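Monday, December. Static on nylon carpet offcuts, run 2

Humidity in the back room has dropped since the heat came on, so I repeated the Asent charge test. Rubbed each strip 100 strokes with dry wool, then read it at 2 cm. The Cumell strip peaked at 240 V, well under what I expected. Suspect the ground clip again.
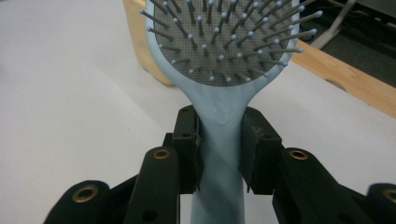 Light blue paddle brush, gray cushioned pad, ball-tipped pins.

Cleaned the clip and retightened it. Readings after that drifted less, but the Villanueva strip still loses charge too quickly to log by hand. Gwendolyn Oyelaran has the chart recorder until Thursday. Will repeat both strips once it is back. Spare wool is in the drawer under the scale.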